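Cups, lids and a new coworker: Kernier's coffee counters start handing work to machines

Fri 16 September

I've been buying my morning coffee from the Kernier counter on the ground floor of the Brornau building for longer than I'd like to admit, so when I heard they were bringing in automation I went down there with a notebook and (of course) ordered a latte while I was at it.

Kernier runs the coffee counters in a bunch of office buildings around town, and Brornau is the first one to get what the staff just call "the arm." It comes from a company named Sestent, and its job for now is small stuff: pulling cups, setting lids, lining up the finished drinks for pickup. The espresso still gets made by a person. So does anything with foam on it, thank goodness!

The training started in July. Before the arm touched a single cup, Sestent spent weeks recording the baristas doing the same little jobs they do every day. People strapped on wrist bands and a harness and went through the motions over and over, grabbing from the stacks, putting things back, sorting the lids. One barista told me she did 58 rounds of it in a single afternoon and went home dreaming about lids. They got their regular hourly pay for the recording days, plus a bonus, and the sessions were held outside opening hours so the line wouldn't back up.
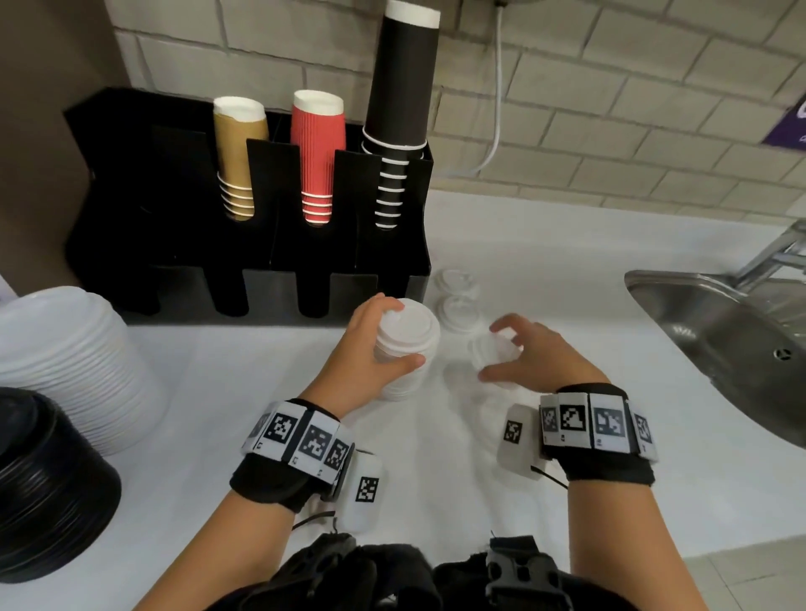
What surprised me is how much there is to know about a job I'd always figured took no thought at all. Cups stick together when the weather's humid. Lids look the same from the top and then don't fit. A barista who's been at it a few years feels all that in her fingers and never thinks about it, and the Sestent crew kept asking her to slow down so they could see what she was doing. She said it was like being asked to explain how you tie your shoes.

So what changes for the people behind the counter? Quite a bit, from what I heard. The shift schedule is staying at two people per counter, and Kernier has put in writing that it won't go below that before the end of next year. After that it's anyone's guess, and the staff know it. A couple of them are worried, and I can't blame them. The company says the time saved should go to drinks and customers, but I noticed that nothing in the letter they showed me says what happens to hours once the arm gets faster.

Right now fast isn't the word I'd use. I watched it during a quiet stretch and it was careful, let's put it that way. On a good morning it handles roughly 100 drinks, while the counter as a whole sold 244 the day before my visit. When the line gets long the baristas switch it to standby and do the lids by hand, the way they always did. There's a button for that under the register and everybody knows where it is.

There are good points too, and I'd be unfair if I skipped them. The guy on the early shift has had a sore wrist for years and he's thrilled to be done with the lids. Another barista has been picked to look after the arm (cleaning it, restocking it, calling Sestent when it gets stuck) and that came with a raise. She'd never worked with anything like it before and now she's reading the manual on the bus. The stock has to be kept neater than it used to be, with every stack in its own spot, and she says that's helped everyone, arm or no arm.

Customers seem split. I asked people in line and got everything from "I didn't notice" to one very firm "I don't like it looking at me." Most of them wanted to know if coffee was getting cheaper. It isn't.

Kernier plans to run the trial through the winter and then decide on its other locations, starting with the one at Uçar, where the counter is bigger and the morning rush is a lot worse. The staff there have a meeting about it next week and they've been promised a chance to come over to Brornau first, try the arm, and ask the people who work beside it what they think. I'll be going back too, mostly for the latte, and I'll post an update when the Uçar decision is in.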